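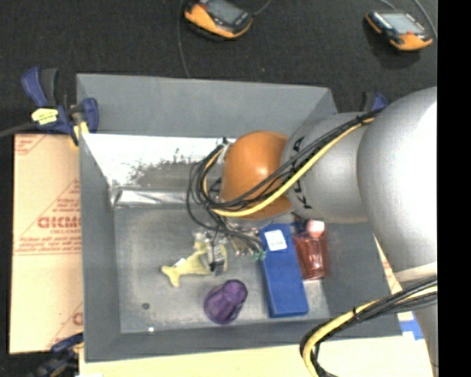

Notebook 4, p. 17

Filed under: Workshop Notes / Storage and Stock

July, morning

Gray bin, mixed load. Yellow toy, purple thing, blue box, pinkish-red bottle, all loose on the floor of the bin with no dividers. I want to settle whether we keep storing odd items this way or go back to the small trays. The Mykhailiuk shelf is full again and the trays are part of the problem. They don't stack unless they're all the same kind, and ours came from three places.

The big bin is easier to look into. The yellow toy and the blue box can both be picked out by color without moving anything. The red bottle is see-through, and I expected trouble with that one. In the old brown cartons under the bench the same bottle was hard to find, mostly on account of the bad light down there. Against gray it's fine. I would still not put two see-through things in one bin.

The purple one has no proper name in the stock list. It's down as "purple, misc." and somebody has written "purple (other)" on a second line, so it may be listed twice. Needs one name. Same goes for the toy, which is "toy, yellow" on the sheet and "duckling" on the lid card. I've crossed out the lid card. Color first, then what it is, and leave it at that.

Tried the bin on the Zirkeo rack before lunch. It goes in long side first and comes out without scraping, but you have to lift the front lip over the rail, and everything inside slides to the back when you do. With the box in there that means the box ends up against whatever is behind it. Not a problem with this load. Would be a problem with anything that chips.

Ideas for stopping the slide:

- Thin rubber mat cut to the floor of the bin. We have an offcut from the Damska job but it smells and I don't want it near the soft things.
- Shelf paper. Cheap, wrinkles.
- Leave the floor bare and pull the bin out slower.

Going with the last one for now. If the mat smell goes away after airing I'll try it. It's hanging by the back door.

Noon

Wiped down the spare bin with dish soap and warm water. 15 minutes including drying. The old label glue did not come off with soap. Vegetable oil on a paper towel got most of it, then soap again to get the oil off. Do the oil first next time.

New labels go on the short end, upper left, so they can be read from the aisle when the bin is on the rack. The long side is hidden once it's pushed in. I had already printed a set for the long side. Those are in the drawer and can be used for the bench, where the bins sit the other way.

Limit per bin: I had written up to 17 small items in the June plan. That was for the flat bags of fasteners and makes no sense for bulky stuff. A load like this one leaves room to get your fingers around each thing, and I'd rather keep that than save a shelf. Changed the plan sheet in pencil. Whoever does the Nirura list next, please copy it over in pen if you agree, or come argue with me.

Still open:

- one name for the purple item
- check whether it's listed twice
- lids, we're short and the ones from the trays don't fit
- box and bottle are due back on the Mykhailiuk shelf when the shelf is cleared
- air the mat, smell it again

Bring a marker that works. The one on the string is dry.

Nirura Workshop Notes | Contact the shop desk | Back to top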